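Quarterly Workroom Safety Inspection, Rarville Community Hall
Form 16, ground floor rooms and kitchen corridor
Inspected 19 June 2026 by Danjuma Effiong
Copy to: Eduard Hájek

Ratings used: OK, Attend, Fail. Items marked Attend are to be closed before the next inspection in October. Items marked Fail are to be closed before the room is used again.

1. Exits and routes

1.1 Main door opens fully from inside without a key. OK.
1.2 Rear door opens fully. Attend. Panic bar returns slowly. Latch engages on the second push. Lubricate and retest; replace the spring if there is no change.
1.3 Corridor clear to full width. Attend. Folding chairs stacked along the kitchen side leave 51 inches. Passable, but the stack leans. Move to the chair store.
1.4 Exit signs lit on battery. OK. Tested for 60 minutes, both signs.
1.5 Stair nosing on the rear step. Fail. Strip lifted at the left end, enough to catch a heel. Rear step taped off at the time of inspection. Use the side ramp.

2. Electrical

2.1 Panel door closed, directory legible. Attend. Directory still lists the old Plovero heaters, which were removed. Retype.
2.2 GFCI outlets trip and reset. OK at the sink, OK in the corridor. Outlet by the window trips but needs a firm press to reset. Watch.
2.3 Extension cords. Attend. One cord run under the mat in the small workroom. Cords are not to be run under mats, rugs or doors. Removed on the spot.
2.4 Portable appliances tagged. OK. The urn carries tag 623, in date.

3. Work surfaces and storage

3.1 Tables stable, locks engaged on folding legs. OK in the main room. One Joshi table in the small workroom has a bent brace. Attend — usable for light work, no standing loads.
3.2 Table edges free of splinters. OK.
3.3 Packets and plastic bags kept off the floor and away from heaters. OK.
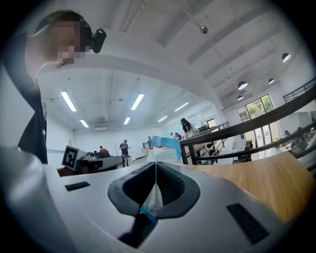
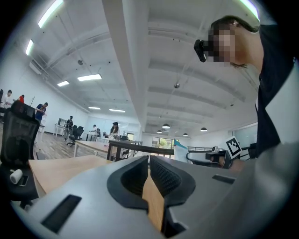 Comment received on 3.1: Eduard Hájek disagrees with the rating and would have marked the table Fail. A bent brace does not get better with light work, he writes, and the people who set up the room on weekends do not read this form. He asks that the table be taken out and the brace ordered now, and that the corridor chairs in 1.3 go to the store the same day.

Response: accepted in part. 3.1 changed from Attend to Fail. Table folded, tagged and moved to the locked store. The rating on 1.3 stays as it was; the chairs can be moved with the table.

3.4 Shelving fixed to wall. OK. Top bracket on the left unit retightened.
3.5 Heavy items below shoulder height. Attend. Paint cans on the top shelf. Bring down to the bottom shelf or dispose of.

4. Fire equipment

4.1 Extinguishers in place, pin and seal intact. OK in both rooms. Kitchen unit is behind the door when the door is held open. Attend. Move the bracket to the other side of the frame.
4.2 Gauge in the green. OK.
4.3 Smoke alarms sound on test. OK. The alarm in the small workroom is faint with the door closed. Measure at the far end of the corridor next time.

5. First aid

5.1 Kit present and marked. OK. Dema wall cabinet, unlocked.
5.2 Contents in date. Attend. Eyewash expired. Burn dressings fine to the end of next year.
5.3 Emergency numbers posted. OK. The street address is missing from the card — add it in large print, as callers from outside town do not know it.

6. Carried over from the previous inspection

6.1 Loose handrail on side ramp. Closed. New anchors fitted, no movement under load.
6.2 Drip at the water heater relief line. Open. Tray dry on the day, but staining has spread since last time. Plumber to confirm.
6.3 Missing cover plate behind the piano. Closed.

Signed: D. Effiong
Rear step to be rechecked before the tape comes off.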